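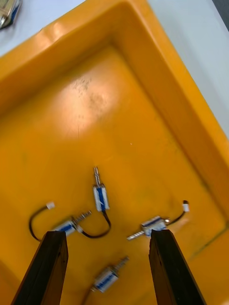
Solenoids from the Trellov kit, in the orange-yellow tray.

The Trellov actuator kit lists at 190 and arrives without a printed manual. The solenoids are small push-pull types with short leads. Mine measured 49 ohms at the coil.

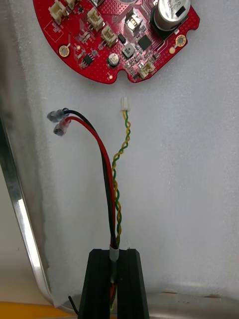 Round red control board and the crimped power leads.

White connector housings sit close together, and the silkscreen text is tiny. Label the harness first — I didn't, and lost an evening in August.
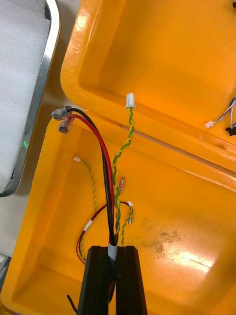 The case is deep enough for the harness if the thick red and black pair goes in first. Glossy plastic, shows scuffs. Worth buying at 70 less.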